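March, fruit and bench notes (T. Magnusson)

Dragon fruit trial for the Sesberg sorting sheet. The one I weighed came to 400 g, skin firm.
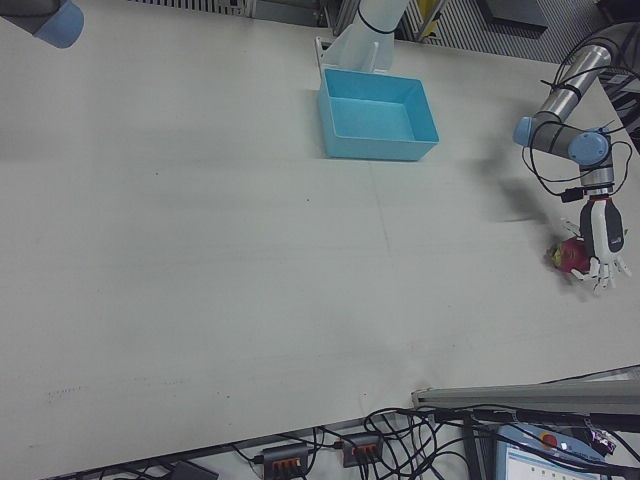 Bendik wants colour noted before texture, so I've changed the sheet. Red skin, scaly tips greenish-yellow; I wrote "pink/green" last time, too vague. The blue bin stays for whole fruit only.

Back bench needs sorting before Vidar comes in at 5. Keyboard and mouse can stay put.
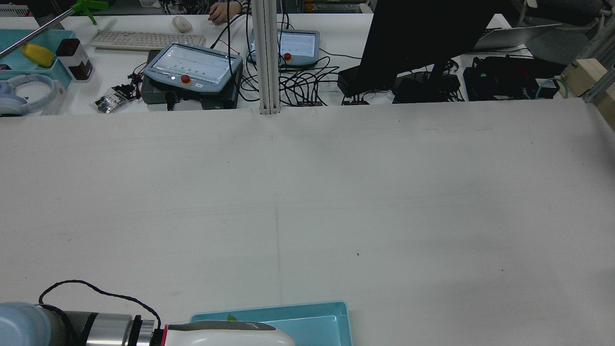 White table with the turquoise tray, back bench beyond.

Ask Amado for more labels.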